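Drolunia is a hand-held gripper built by Revathi Chowdary and Sipho Engelbrecht in the Melisby shared workshop. It has two black fingers and was designed, its makers say, to make beds, a chore they have otherwise avoided with great success.

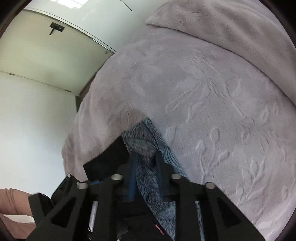

Why does it have only two fingers?
A third finger was tried in October and mostly got in the way of the other two.

Bedding

Plush blankets are the standard test. Quilts came later, at Chowdary's insistence -- the seams give the blue pads something to hold. Engelbrecht regards pillows as a separate field of study.
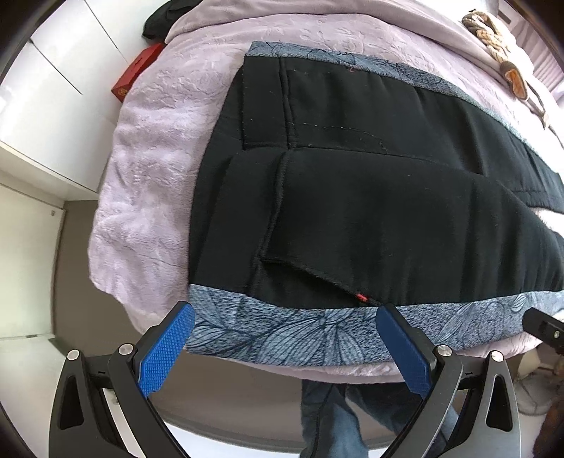 Reception

Yamuna Achari timed one bed at almost 20 minutes and called the result "a bed, broadly."

This site uses cookies. By continuing to browse you accept their use. OK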